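Hi Marlies,

You asked for something shorter and less stiff than last time, so here's where the Pralholm teaching kitchen is at as of November. Most of it's good news, I promise.

## The money so far

Of the $2,000 you released for small equipment, we have $594 left. The knives ate more of it than I'd planned (I'd priced them from an old catalogue, my mistake), but the boards came in under, and Groven threw in delivery when I grumbled about the freight. Receipts are in the shared folder, apart from one for tea towels that I'm still chasing.

## Getting the room ready

The counters are all clear of the boxes that lived there through winter. Flurina Holzer organised the drawers by job: peeling and chopping on the left, baking on the right, odds and ends in the deep one by the door. I was sceptical, but it's made a real difference at pack-up, when everybody's tired and wants to shove the whisk wherever it fits. The labels are handwritten for now and a couple have already smudged.

The pantry shelf is still wobbly. I've tightened it twice and it needs a proper bracket, so I've put that on the list below. 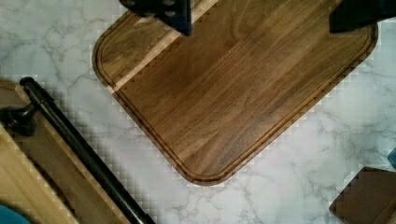 Boards were the thing our cooks complained about most in the last round of feedback, and I'm so pleased we've moved on them. The old plastic ones slid about and had gone furry down the middle, and tomato juice ended up all over the bench and sometimes the floor. The big dark walnut one has a groove carved right around just inside the edge, which is what I was after for roasts and juicy fruit, and it looks lovely on the marble-patterned counter (yes, I know, looks weren't in the budget criteria!). We've got a paler wooden one out as well. My plan is to keep the walnut for carving and serving and let the lighter timber cop the everyday chopping, though we'll see how long that lasts once the Thursday-night-soup sort of crowd gets hold of it.

Oiling is the new chore. Ponine recommended a plain food-safe mineral oil, so I've bought a bottle and written it into the end-of-month clean.

## Classes

We're running 6 sessions this term with room for 20 people across the two groups. The beginners' group filled first, and the bread one still has a few spots. Birhane has offered us flour at cost if we order with them, and I'd like to say yes before the next bake.

## What I'd like from you

- An okay to spend part of the $594 on a shelf bracket and a second bottle of oil
- A yes or no on the Birhane flour
- Your thoughts on printed drawer labels

I'm in the kitchen most mornings until eleven, so ring then if it's easier than writing.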